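Quiénes somos

Drammont es una empresa de traducción técnica y revisión documental. Trabajamos con fabricantes, importadores y distribuidores que necesitan manuales, fichas de seguridad y etiquetado en más de un idioma.

La dirección técnica corresponde a Tatsuya Sakamoto, responsable también de los glosarios internos. El equipo fijo consta de siete traductores y dos revisores. Los encargos de idiomas no cubiertos en plantilla se derivan a Makokha, con quien compartimos memorias de traducción y criterios de estilo.

Método de trabajo

Cada proyecto pasa por extracción terminológica, traducción, revisión bilingüe y lectura final sobre maqueta. El revisor no interviene en la fase de traducción. Las consultas al cliente se agrupan en un único documento por entrega - salvo en textos de más de 420 páginas, que se dividen en lotes.
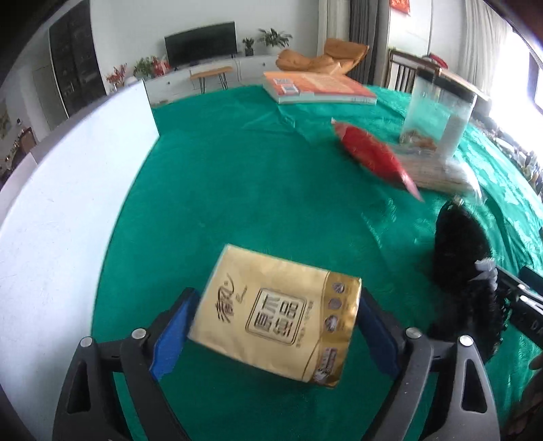
El etiquetado se presupuesta aparte. El precio se calcula por referencia y no por palabra, e incluye la comprobación de abreviaturas, unidades y orden de los datos obligatorios. El plazo ordinario es de 20 días hábiles desde la recepción de los archivos editables.

La oficina de Cedthorpe atiende solicitudes de presupuesto durante todo el año, con horario reducido en julio.

Última actualización: 2019-02-25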